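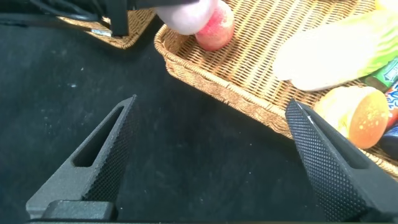 Udora adds basket sorting to its wrist-camera training set

December 23, 2025

Udora has begun a new round of data gathering for Clarnell, its learning system for two-finger grippers. The round covers one family of tasks: taking small goods out of a woven basket and moving them to another basket or to the table. Earlier rounds used flat trays and open bins.

Work is being done at the company's Stumidico site, where 2 stations have been set up for the task. Each station runs one operator at a time. The operator drives the arm by hand controls, and the system records the wrist camera view together with joint positions, finger opening and the commands sent. One recorded attempt, from the first movement of the arm to the release of the item, is called an episode.

The item list mixes toy food with packaged snacks. According to Edeltraud Rothe, who leads data gathering at Udora, the mix was picked for shape and surface. "A toy burger is round and gives you very few good places to close on," she said. "A snack package is soft and has a seam you can pinch. The system has to see both from close range, in the same basket, with other things leaning on them."

Baskets pose a separate problem. A tray has a low, straight edge, and a planned path can clear it by a fixed margin. A braided rim is curved and uneven, and a fingertip that goes down too close to it can catch in the weave. In the earlier rounds the arm came in from straight above on nearly every attempt. Operators are now told to vary the approach angle and to include entries over the long side, over the short side and across a corner.

The stations use a dark cloth as the work surface. Udora changed to it in March after trials on a white tabletop, where glare near the fingertips washed out part of the wrist view. The dark cloth has a drawback of its own. Black fingers stand out less against it, and finger position in the picture has to be checked against the recorded opening value. Lint on the cloth is left in place between cleanings, and the cloth is replaced once per shift.

Fingers with a crosshatched grip surface are used for the whole round. The pads are inspected before each session, and worn pads are swapped in pairs. Mixing a new pad with an old one was found to shift the item sideways during closing, which made the finger opening data harder to compare from one episode to the next.

Failed grasps are kept. An episode is thrown out only if the camera signal drops, if the arm reaches a joint limit and stops, or if a person reaches into the work area. When an item slips, the operator may try again up to 2 times within the same episode. The slip is marked with a time stamp during review. Rothe said the marked slips had been the most requested part of the previous release.

Item layout is changed after every 5 episodes. The operator tips the contents out, returns them to the basket without arranging them, and turns the basket to a new heading. Goods that land partly under other goods are left that way. Items that end up standing against the basket wall are also left, as the system has had trouble with them in testing.

Review is handled by Nautiyal, a labeling contractor. Its staff add a short written instruction to each episode, such as "take the burger out of the basket," and note the item handled, the outcome and any contact with the rim. Two reviewers label each episode separately. Where they differ on the outcome, the episode goes back to Udora for a decision.

The round is planned to run for 14 weeks. A first version of Clarnell trained with the basket episodes will be tested at Stumidico on items held out of the recording sessions. Udora has not set a date for wider release of the data. File format and camera settings are unchanged from the tray and bin rounds, so existing loading scripts will work with the new episodes.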